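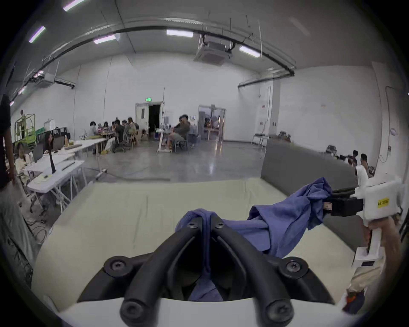
Before a garment can be folded well, it must be laid out well, and most of the faults which we see in finished stacks begin in this first minute. The present section explains how to spread a garment on the Clirley padded mat and how to fold it. It is valid for shirts, light trousers, housecoats and other clothes of thin or middle thickness. A garment normally comes to the mat in the state of the blue-purple one, crumpled and lying diagonally over the cream-coloured padding, and the layer which you need first is somewhere inside. Please do not begin to fold in this state. First find two points far away from each other, hold the cloth there and stretch it between them, and the large creases will show you in which direction the garment lies.

## 4.1 What you need

- one Clirley mat, placed on its low platform (see section 3 for the assembly)
- the cotton cover, if you work with white or very delicate clothes
- the folding board from the Futell set, optional
- one basket for unfolded clothes and one flat shelf for folded clothes
- a soft brush for lint

The mat measures 200 cm in length. Garments which are longer than the mat, for example long coats, are treated in section 6.

## 4.2 Preparing the mat

1. Check that the platform stands on a level floor. Press with your flat hand on each corner. If one corner goes down, turn the foot under it to the left until the movement stops.
2. Brush the padding from the middle to the outside.
3. Empty your pockets and take off bracelets and watches with a sharp clasp.
4. Put the basket with the unfolded clothes on the side of your weaker hand.
5. Keep the shelf on the other side, at the height of your knee or higher.

**Note:** The platform is low on purpose, and you can work at it sitting or kneeling. If you kneel, use a cushion. Working for a long time with a bent back from a standing position is not recommended.

**Caution:** Do not stand on the padding, also not without shoes. The filling is pressed flat and does not recover completely.

## 4.3 Spreading the garment

1. Take one garment from the basket and let it fall loosely on the middle of the mat. Do not throw it.
2. Look for an end which you can recognise with certainty. A collar, a cuff or a trouser hem is a good end. A pocket is not a good end.
3. Hold this end with one hand and lift it a little, only so high that the cloth under it becomes free.
4. With the other hand follow the seam until you reach the opposite end.
5. Hold both ends and pull softly in opposite directions. The cloth should be straight between your hands but it should not be under force. Knitted cloth needs less pull than woven cloth.
6. Lay down the far end first, then the near end.
7. Turn the garment until the collar or the waistband points to the short side of the mat.
8. Open the remaining parts (sleeves, second trouser leg, hood) one after the other.
9. Smooth the whole surface with the flat hand. Begin at the centre seam and go to the edges.

**Note:** If two persons work together, each person holds one end, and only one of them gives the signal for laying down. This is useful for housecoats and wide skirts. For children's clothes one person is enough.

**Note:** When the garment stays twisted after step 5, you are holding two points of different layers. Put down the near end, keep the far end, and repeat step 4. It is seldom necessary to start again from step 1.

**Caution:** Do not pull at a button, at a zip or at a sewn-on label.

## 4.4 Folding a shirt or a blouse

1. Close the top button and every second button below it.
2. Turn the shirt so that the front lies on the padding.
3. Fold the right side inwards, to the middle of the back. Lay the right sleeve straight down along the fold.
4. Repeat with the left side.
5. Fold the lower hem upwards by a width of 13 cm.
6. Fold the lower half to the collar.
7. Turn the shirt over and correct the collar with two fingers.

If you use the folding board, put it on the back of the shirt directly after step 2, with its short edge under the collar, and take it out before step 6.

## 4.5 Folding trousers

1. Close the zip and the button.
2. Lay one leg exactly on the other leg. The inner seams must meet.
3. Pull the crotch seam outwards and fold the small triangle back, so that you receive a straight line.
4. Fold the hem to the waistband.
5. Fold one more time in the same direction. For thick cloth, stop after step 4.

## 4.6 Stacking

Put the folded clothes on the shelf with the closed edge to the front. Please change the direction of each second piece if the stack starts to lean. A stack of shirts should not be higher than your forearm is long, otherwise the lowest shirts will get hard creases at the collar.

Vorkasgate shelf inserts can be used with all sizes. The older Kuipers inserts fit only the narrow shelf, and their front lip must be removed with a screwdriver before the first use.

## 4.7 If the result is not good

| What you notice | What you can do |
|---|---|
| The garment slides on the mat | Brush the padding, or use the cotton cover |
| One sleeve is always visible at the side | Repeat 4.4 step 3 and lay the sleeve closer to the middle |
| The stack is higher on the left side | Change the direction of each second piece |
| Small waves stay after smoothing | Lift the hem, let air under the cloth, and smooth again |
| The padding shows a hollow | Turn the mat by half a rotation, see 4.8 |

## 4.8 Care of the mat

1. Turn the mat by half a rotation after every 1000 garments, or each March if you do not keep a count.
2. Remove stains with lukewarm water and a mild soap. Rub in small circles, without pressing.
3. Let the mat dry lying flat. Do not hang it over a door or a rail.
4. Wash the cotton cover separately and stretch it back on the mat while it is still slightly damp.

**Caution:** Never iron directly on the padding. For ironing, the heat-resistant cover with order number 168 must be laid over the complete surface, and the iron must stand on its own rest during every pause.

Spare feet for the platform are delivered in pairs. When you order them, please write whether your platform has the round or the square foot.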